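Subject: Re: [Brernow-list] Sourdough starter gone sluggish after the move

Hi Vesna, hi everybody,

Vesna Nikolovski wrote:
> We moved up to Brernow in March and my starter has been sulking ever
> since. At the old place it doubled between breakfast and lunch, now it
> barely gets going by supper. Same flour, same jar, same spoon even.
> I've been feeding it twice a day and throwing out so much I feel
> guilty. Is it the water? Roland, didn't yours do this too?
>
> Vesna

Oh yes, mine did exactly this, and I spent weeks blaming the water too! I even bought jugs of the stuff from the store (23 of them over the winter, my husband kept the receipts to tease me with, oops, sorry, to tease ME, he says he was only being organized). Made no difference at all that I could see.

What fixed it was feeding it less often. I know that sounds backwards. But if the kitchen is cold and you feed before it has peaked, you keep thinning it out and it never catches up. So I went down to one feeding a day, at 7 in the evening, and left it alone. First couple of days it looked worse and smelled like nail polish remover. Then it came right back.

The other thing is where you keep it. Is your kitchen on the north side? Ours is, and the counter by the window is freezing until the heat comes on. I moved the jar on top of the fridge, toward the back, and put a saucer over it instead of the lid. My sister swears by the oven with the light on, but I baked a dish towel that way once and I don't trust myself.

For amounts I keep back 2 spoonfuls, then add 200 grams of flour and the same of water if I'm baking the next day. If I'm not, a lot less, just enough to keep it ticking over. And stir in a bit of rye! Even one spoonful perks it up. The Nautiyal mill rye is nice if you can get it, kind of coarse, but any rye will do.

Please don't throw the discard out. Crackers, pancakes, whatever. I keep mine in a yogurt tub in the fridge and use it up on the weekend. The cracker recipe is in the list archive, message 696, look for the one with the sesame seeds and ignore my first version, which had the salt wrong. 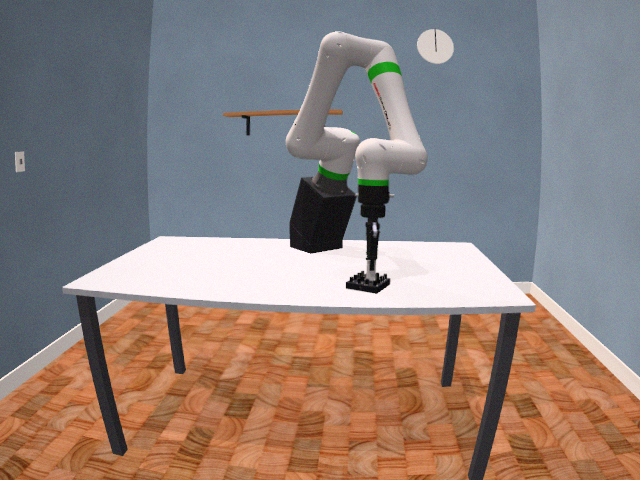 White robot arm with green rings, on its table (computer rendering)

Oh, and before I forget, does anyone still have the long proofing basket I lent out? It has a linen liner with a blue stripe. I'm not mad, I'd just like it back before the Mivis bake sale, I'm down for rye loaves again and the round ones never fit in the bags.

Vesna, let me know how it goes with one feeding. If it's still flat in a week I'll bring you a jar of mine, it's a monster at the moment and needs a second home anyway.

Roland Cropper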